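How Do You Teach a Robot to Tidy Up? You Hold Its Hand!

Hi! I'm Gyu-bin Yeo, and I teach robots for a living. People always think that means I sit at a computer all day typing secret codes. I do type a bit. But most days I'm standing next to a table, moving my arms around like I'm conducting a very slow orchestra, and a robot is copying me.

Let me tell you how it works, because you could probably do it too.

Think about learning to tie your shoes

Did somebody hand you a long list of instructions? Move your left finger two inches up, now bend your thumb a little, now pinch? I bet they didn't! Somebody probably sat down beside you and showed you. Maybe they even put their hands over your hands and made the loops with you until your fingers got the idea.

Robots can learn that way too. It has a long name, "learning from demonstration," and a demonstration is just a fancy word for showing.

Two ways to show a robot

The first way is by hand. You switch the robot arm into a floppy sort of mode, where the motors hold it up but don't fight you, and then you grab the arm and push it through the job. Down to the cup, close the gripper, up, over, open. The arm has little sensors in its joints (joints are the bendy bits, like your elbow) and they write down every bend and twist as you go. Later the robot can play it all back.

It's a good way to learn because you can feel how heavy the arm is and which way it likes to bend. The tricky part is that a robot arm can be pretty stiff, even in floppy mode, and it's hard to push two arms at once. Try patting your head and rubbing your tummy with somebody else's hands and you'll see what I mean.

The second way is by remote control, and this is the one I do most. Some people steer with a game controller. At Lerkela, the workshop where I work, we use a second pair of arms, smaller and lighter, that we call the leaders. I hold one leader in each hand. When I bend a leader, the big arm bends the same way. When I squeeze a trigger, the gripper closes. The big arms are called the followers, because they follow! It feels a bit like wearing very long gloves.

What is the robot learning?

While I'm moving the arms, the computer is saving two kinds of things. One is where all the joints are. The other is what the cameras see. So the robot gets something like a diary that says: when the table looked like this, the teacher moved like that.

One diary page isn't enough, though. Say I only ever show it a cup on the left side of the table. Then I put the cup on the right, and the robot reaches to the left and grabs a big handful of nothing. I've watched it do that so many times. It looks so sure of itself!

So we do the same job over and over, and every time we change something small. We turn the tray a little. We slide a container to a new spot. We wrinkle up the cloth in a different shape. For our last job, which we nicknamed Mernik, I did 461 demonstrations. I did 20 in a row, then took a break and had a snack, then did 20 more. My arms got very tired and I ate a lot of crackers.

A job with two arms

Mernik is a tidying job, with small round containers, a tray to hold them and a cloth on the table. You'd have it done before your toast popped up. For a robot it's full of puzzles. Which arm should reach? How hard should it squeeze? What if a container is partly under the cloth? 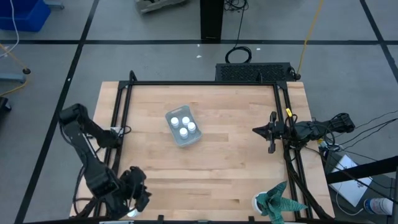 Ro-un Han wrote to me after reading the first version of this page and said that I'd left out the most important part, which is going slowly. A teacher who rushes gets a robot that rushes, Ro-un said, and a teacher who bumps the tray every time gets a robot that thinks bumping the tray is part of the job.

That's so true, and I should have put it in! The robot doesn't know which of my moves are the good ones. It copies the lot. Once I had a habit of wiggling the gripper before I closed it, just a tiny nervous wiggle, and after a while the robot was wiggling too. I had to throw out those demonstrations and start over – five days of work, gone.

So now, if I make a mess of one, I press the red button, put everything back and try again. Mess-ups aren't always thrown away, by the way. If I drop a container and then pick it up nicely, I might keep that one, so the robot can learn what to do when it drops something.

Try it at home

You need a friend, a blindfold, a plastic cup and a bowl. Your friend is the robot and wears the blindfold. You're the teacher. Stand behind your friend, gently hold their wrists, and move their hands to put the cup in the bowl. Do it 7 times without talking. Then let go, and see if your friend can do it alone.

Now move the bowl a little and have them try again!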